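3.2 Dry clearing of the table surface

Clearing a table after a meal is usually treated in the household literature as one task, but the records we kept at the Emulberg site suggest it is better split in two. Dry clearing removes solid leftovers such as bread, crusts and used sponges. Wet clearing deals with spills and smears. This section covers dry clearing only. Wet clearing was logged separately and is taken up in Section 3.4.

We collected 206 clearing episodes in April, all on tables of ordinary working height. An episode began when the first item was touched and ended when the tools were put down. Episodes in which a cloth was used before the brush were left out, as were those in which crockery was still on the table. The Plukitz coding sheet was used throughout, with one change: "sweep" and "push" were merged, as our coders could not tell them apart reliably when the item was larger than the head of the brush.

Leftovers on a table differ from dust on a floor in ways that matter for the tools. A slice of bread doesn't gather under the bristles. It slides as a whole, turns if it is touched off centre, and tends to stop at the lip of the pan. A sponge grips the surface and moves in short jumps. Once in the pan, large pieces also take up the space near the opening unless they are driven well back - a point that Caron's guide to hand tools mentions only in passing.
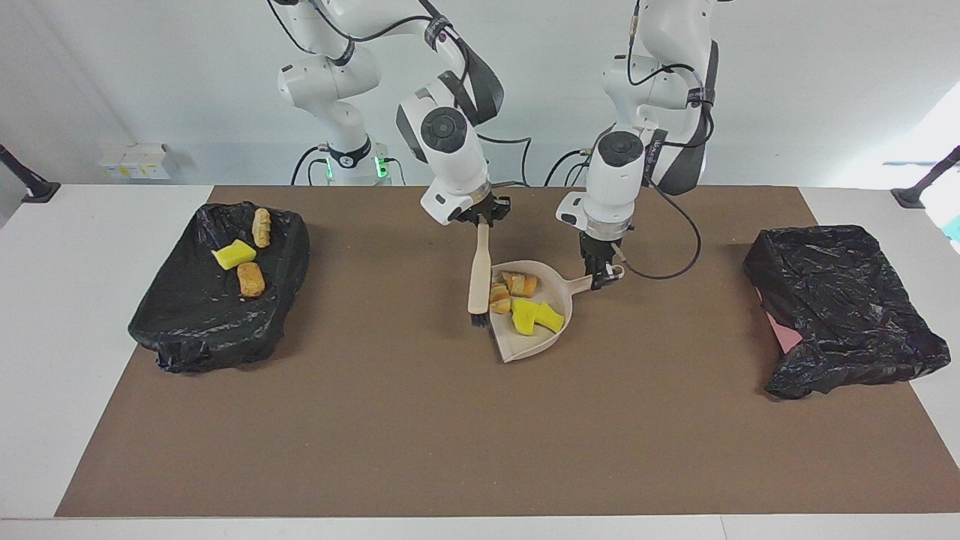 Does the order in which items are swept up make a difference? Large, flat items are best taken first, as they travel to the back of the pan and leave the front free for whatever follows.

Figure 3. Bread and a sponge in a cream-white dustpan on a brown mat, with a hand brush at the back edge of the pan. More bread and another sponge rest on the black-wrapped bin to the left.

We coded the place of each item in the pan as "back" or "front", dividing the pan at half its depth. In Figure 3 the three pieces of bread are coded as back and the sponge as front. Items near the lip were the ones most often dropped on the way to the bin, and the coders noted this again and again in the free-text column. Tilting the pan upwards before lifting it helped with bread but did little for sponges, which stayed where they were.

The bin was coded as part of the workspace. A container lined with a plastic bag has a softer edge than a bare one, and a loose liner can fold inwards or hold an item up at the rim. We therefore added a third outcome to the Plavex scheme, "resting on top", alongside "in" and "missed". Items on top of the bin had left the table but had not yet been put away, and counting them with either of the other groups would have hidden this.

A second coder went through 20 episodes without seeing the first set of codes. Most of the differences were over when an episode ended - some people kept hold of the brush long after the last item had gone. The rule was reworded and those episodes were coded again.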